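Hi! I run the Hondstead Supper List, the email that goes out whenever one of our local restaurants gives me a deal worth passing on. I get the same questions over and over, so I've put my answers in one place. If yours isn't covered, hit reply on any of my emails and it comes straight to me.

## Signing up

### How do I join, and does it cost anything?

It's free. Put your email in the box on the front page, click the link in the message that comes back, and you're in. The restaurants pay me a small listing fee and that covers the website and my coffee. If the confirmation message hasn't shown up after an hour, look in your spam folder (it loves it in there) and mark it as safe so the next one gets through.

### How often will you email me?

Two or three times a month, usually. December gets busier, and in January I go quiet because half the kitchens in town are closed for a break. I won't pass your address to anyone, including the restaurants.

### Do I have to live in Hondstead?

Nope! Plenty of subscribers drive in from out of town. Just remember that all the places on the list are here, so a dinner deal is only a deal if you don't mind the gas.
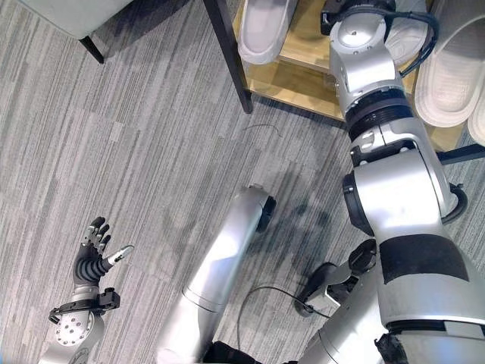
## Buying a voucher

### What do I get for my money?

It depends on the deal, so read the listing – I try to spell it all out. The one most people ask me about is the Chukwu dinner for two, which is $58 and gets you a starter and a main each plus one dessert to share. Drinks are extra on that one. The Dukon tasting menu is $107 for two and does include a glass of house wine or a soft drink per person.

### Is the tip included?

No, and please do tip! Work it out on what the meal would have cost at full price, because your server did the full-price amount of work. I nag about this in nearly every email and I'm going to keep doing it.

### Can I buy one as a gift?

Yes, and I love it when people do. Tick the gift box at checkout and type the lucky person's name the way you want it printed. You can have it emailed to you or directly to them. If it's a surprise, double-check which address you typed, as I can't pull an email back once it's gone.

### How many can I buy?

Two per household for each deal, unless the listing says something else. The restaurants set a total and it can go fast. Zavudwood gave me 22 lunch vouchers in May and they were gone before I'd finished my own sandwich.

## Using it

### Do I need to book?

Yes, always. Call the restaurant or use its own booking page, and say right away that you have a Supper List voucher. Some places hold back certain tables or times for voucher guests, and it gets awkward for everybody if it first comes up with the check.

### Printed or on my phone?

Either one is fine. If you're using your phone, take a screenshot before you leave home, since the signal inside Dukon is terrible (those thick old walls!).

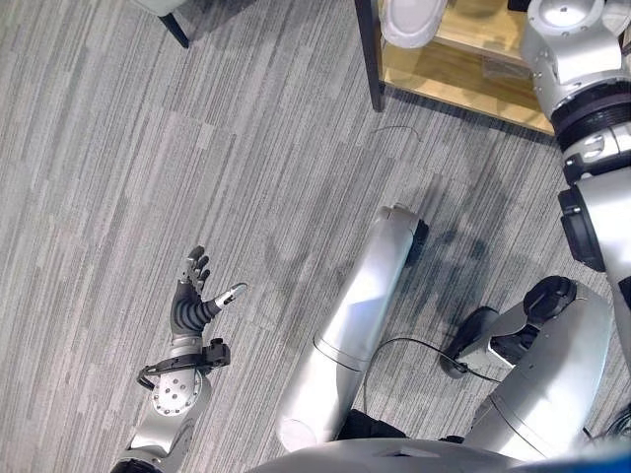
*Hondstead Supper List, help page*

### Can I swap dishes or ask for something vegetarian?

Every place on the list has to offer at least one vegetarian choice per course, that's my one firm rule. For allergies, talk to the restaurant when you book. I'm happy to pass a question along, but they know what's in the sauce and I don't.

### Can I combine it with another offer?

Almost never. That goes for happy hour prices, loyalty cards and other vouchers at the same table. Zavudwood does let you use two of its lunch vouchers for a party of four – they're nice like that.

### My voucher ran out. Am I stuck?

Maybe not. Email me within two weeks of the end date and I'll ask. Most kitchens will give you a short extension or let you use what you paid as credit toward a regular meal. After two weeks I've settled up with them and there isn't much I can do.

### Can I get a refund?

If you haven't used it and you're within 14 days of buying, yes, the whole amount goes back on your card. If a restaurant closes or drops the deal early, you get your money back whatever the date, and you don't need to ask.

Last updated 11 August 2023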